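Ticket 2234
Product: Unelport hand-held capture kit, two wrist cube mounts, evaluation loan
Supplier: Trustau
Opened by: Bundell, integration desk
Priority: normal
Status: open, waiting on supplier

Summary
Recordings made with the wrist mounts lose hand pose when an operator turns a large object over. The hand-held gripper from the same kit does not show the fault. We need a fix or a stated limit before the loan ends in April.

Setup
Firmware 282 on both wrist mounts and on the gripper. Recording software as shipped. Calibration was run on Tuesday at 9:15 and passed on the first attempt. Marker size in the config file matches the printed sheet. The Sönmez adapter plate is not fitted.

Step 1. Gripper baseline
Recorded a slow pan across the room with the gripper held at chest height. Overhead lights on, daylight through the glass wall, an arm with a square marker on the right side of the view. Pose was continuous for the full take. Log shows no dropped samples.

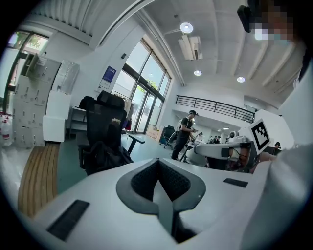 Can the gripper and the wrist mounts be recorded in the same session?
They can, provided each device has its own ID in the config file. Two devices with the same ID will both write to one track, and the file cannot be split afterward.

Step 2. Wrist mounts, small objects
Repeated with a mug, a stapler and a closed box. Both cubes tracked. One short gap on the left cube when it passed under the box, recovered without a restart.

Step 3. Wrist mounts, office chair
Task: lift the chair, turn it upside down, hold it, set it back on the floor. Pose was lost on the right cube during the turn and came back late. Error 423 (marker set incomplete) was written to the log each time. The left cube lost pose in some takes but not all. 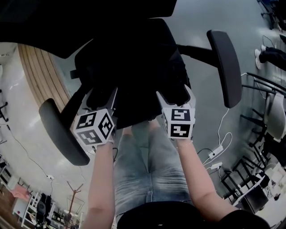
Step 3, chair held inverted, marker cube on each hand.

Step 4. Changes tried
Exposure reduced one step: no change.
Straps tightened and mounts reseated: no change.
Mounts swapped left to right: the fault stayed on the right hand, so the mount itself is probably good.
Pose timeout raised from the default: fewer 423 entries, but the track drifts during the gap. Reverted.

Supplier reply
Error 423 is raised when fewer than 2 faces of a cube are readable. Please send the raw log from step 3 and the config file. A build with a single-face fallback is in test and can be supplied for the loan units on request.

Our reply
Log and config uploaded. Test build requested. Please confirm whether recalibration is required after the update, and whether files from 282 will still open.

Next action: Trustau. Ticket stays open.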